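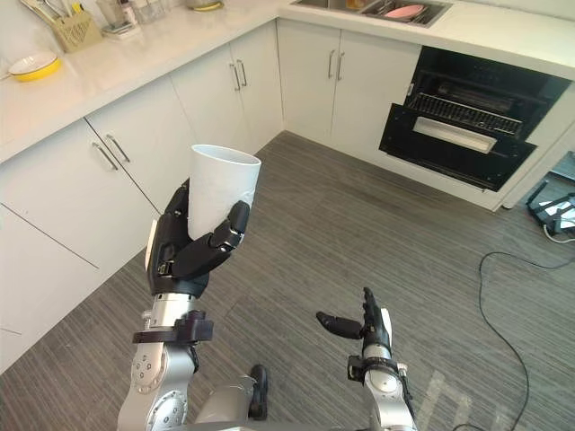
My sister reckoned you could never get a decent brew out of a paper cup, and she told me so again down the phone while I was standing in the office at Wiltby with the kettle on. Paper gets into the taste, she said, and anyway where were all my mugs?

Packed, that's where! I'd wrapped every last one in newspaper in November, when we thought we were moving, and then the new place fell through and I couldn't face unwrapping them. So it was plain white cups from Krishnan, 800 to the box (I'd only wanted a sleeve), and I'd got quite fond of them. They're tall, they stack, and you can walk the corridor to room 301 with one and not worry about the handle.

She wasn't having it. She'd post me a mug, she said, a proper one, the Dudia with the blue rim that Mum never let us touch.

I went a bit quiet at that. I'd always thought she'd broken it.

"You've still got it?" I said, and behind me the kettle clicked off.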